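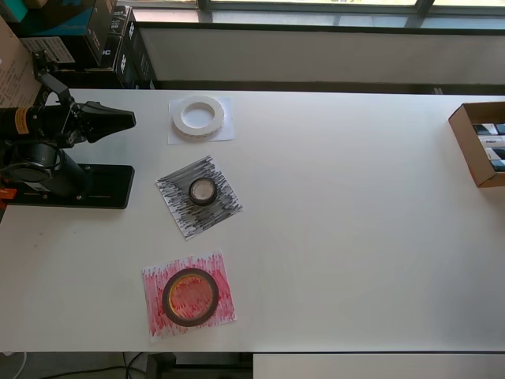

Fig. 1. Table layout for the colour-matching exercise: arm on its base plate, three sheets of paper, three rolls of tape.

Avine Technical Centre
Handling Cells, Unit 2: Setting up and looking after a bench cell
Notes by Reshma Masilela. Revised Jun 14, 2023.

Print these notes | E-mail this page

2.1 Base plate

The arm is held to the table by its base plate, and any play in the plate is multiplied along the length of the arm. Check the plate before power is applied. Grip the column low down, push it firmly in each direction and watch the edge of the plate against the table. No movement should be visible. Tighten the fixings in diagonal pairs and repeat the check.

Cables must have enough slack for the full swing of each joint. Move the unpowered arm by hand through its range and look for any point where a loop pulls tight or catches under a housing.

2.2 Sheets and rolls

Each sheet is a target for one roll: white on white, black on black, red on red. Sheets made with marker pen are acceptable. The angle of a sheet to the table edge does not matter for this exercise, but all of each sheet must lie within reach. Smooth down any raised corners.

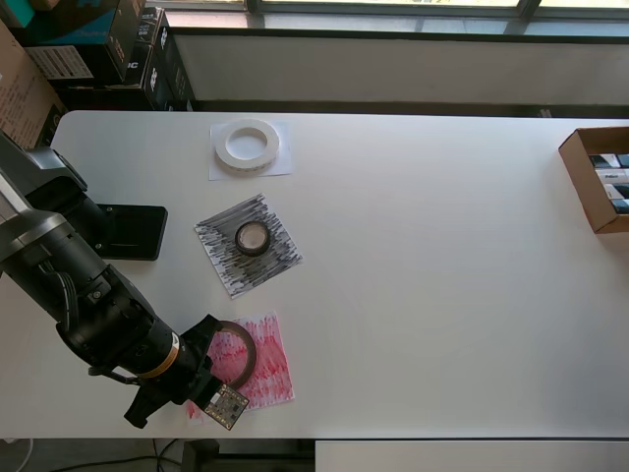 Small flat parts such as circuit boards are held by the edges only. Set the closing force low and raise it in steps until the part no longer slips when the arm stops sharply. Record the value on the Jurance log sheet. Do not carry the tape setting over to boards.

2.3 Gripper

Clean the finger faces with a dry cloth at the start of each session. Adhesive from the tape builds up and delays release, and the fault is often mistaken for a position error. Check the screws in the finger pads at the same time. If a pad has been changed, the closed position must be set again:

1. Raise the gripper clear of the table and all parts.
2. Close the fingers at the lowest speed until they touch.
3. Store the reading as zero.
4. Open fully, close again and compare. A difference of more than 2 counts means that a pad is not seated.

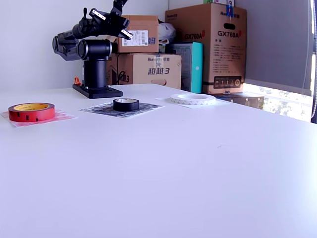 Zero readings drift slowly with wear. On the Gadier bench the reading was still within limits after 2,807 cycles; the pads were replaced at the next service, in September, as a matter of routine.

2.4 Two arms at one table

Where two arms share a table, their working areas must be marked out in software before either is moved under power. Park one arm folded and upright while the other is being taught. Teach the approach to each roll from directly overhead, with the jaws open and pointing down, then lower in small steps. Stop above the rim and check from two sides that the jaws will clear it.
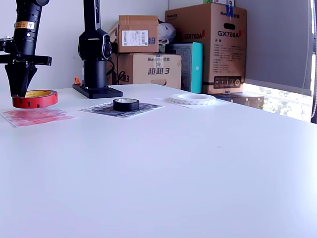 Rolls differ in height and width, so one pick height will not serve for all of them. Teach each separately. Lungile Du Plessis will sign off the taught points before the first full-speed run.

2.5 Fault record

Enter every stop, including those cleared at once. Give the joint, the stage of the cycle and the action taken. Of the 294 stops logged by last year's group, 131 were put down to cables. "Reset, OK" is not an adequate entry.

Reading for Unit 3: Le Roux handout, sections on joint wear and brake checks.

Contact: Merle Ruawai, Handling Cells office | © Avine Technical Centre | Back to top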